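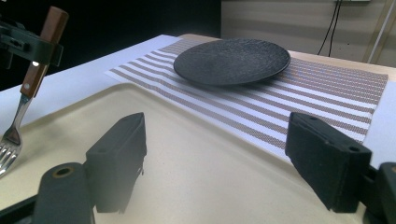 Kallo Striped Woven Placemat

Item 174
Sold singly or in packs of four
Color: brown-gray and white

The Kallo is a rectangular placemat for everyday tables. It has broad bands of brownish-gray mesh with narrower white bands between them, and the stripes run the long way. It lies flat and wipes clean, and it goes with most plates people already own. Dark plates stand out on it the most. White and cream ones look softer, especially on a white table.

We have carried this mat at Sasteo for several seasons. The weave has stayed the same during that time. The only change was to the edge finish, which is now heat sealed all the way around. If you bought Kallo mats from us before the change and want to add to your set, the stripes will match, but the older edges feel slightly rougher to the touch.

Material and feel

The mat is woven from coated yarn. It has a little texture under your hand but not enough to make a glass wobble. A plate set down on it stays put in normal use. The mat bends easily and can be rolled, though we don't recommend folding it. A fold line will relax over a few days under a stack of books, but a sharp crease may stay for good.

Care

Wipe with a damp cloth after meals. For dried food, use warm water with a drop of dish soap and a soft brush, working along the stripes. Rinse and hang over a rack or a chair back until dry. Do not put it in the dishwasher, the dryer or the oven, and do not iron it.

Tomato sauce, turmeric and red wine should be wiped up the same day. The white bands show stains sooner than the darker ones. A paste of baking soda and water usually lifts what soap leaves behind.

The mat handles a warm dinner plate without trouble. It is not a trivet. Pans and baking dishes straight from the stove or oven need something thicker underneath.

Setting the table with it

Most customers lay the mat square to the table edge, with the long side facing the chair. That leaves room for a dinner plate in the middle and a fork and knife on either side. On a round table, or a small one where the corners of the mats would bump into each other, you can turn each mat at a slant. The stripes make the angle look deliberate.

For breakfast or a snack, a smaller round plate can go toward the back of the mat, with a bowl or cup in front of it. Serving trays can also overlap the mat for a buffet. A tray with a smooth bottom slides on the weave if you push it, so lift it to move it.

Goes well with

Machala round plate, black. A speckled plate with a textured surface and a slightly raised rim. The speckle hides small scratches from cutlery better than a plain black glaze does. Hand washing keeps the surface even, but the dishwasher is fine on a normal cycle.

Machala tray, cream. A large, smooth tray with a light gloss and a rounded border. Good for bread, cut fruit, or carrying a meal to the couch. Wipe with a soft cloth and keep scouring pads away from it.

Cotov fork, wood handle. Metal tines and neck, with a reddish-brown wooden handle joined by a small metal ferrule. Wash by hand and dry right away. Don't leave it standing in water, which swells the wood and loosens the joint over time. Rub the handle with a little food-safe mineral oil when it starts to look dull. The matching knife and spoon are listed separately.

Plates, trays and cutlery are not included with the placemat.

Ordering

Single mats ship rolled in a paper sleeve. Packs of four ship flat in a carton. Rolled mats may curl at the ends when you first open them. Lay them face down overnight, or put a heavy plate at each end for a few hours.

Orders placed before 10 in the morning, Monday through Friday, normally leave our warehouse the same day. Unused mats can be returned within 28 days in their original sleeve or carton. We can't take back mats that have been washed or used, unless there is a fault in the weave or the edge.

Restaurants and cafes can order by the case. Ask for case code 481. Case orders are packed flat with no sleeves and take a few days longer to ship.

Common questions

Can it be cut to size?
No. Cutting opens the sealed edge and the weave will start to fray.

Can it be used outside?
Yes, for meals. Bring it in afterward. Long stretches of direct sun will yellow the white bands.

Is there a matching table runner?
Not at present. A runner in the same stripe is planned, and it will be listed with the Kallo mats once it is in stock.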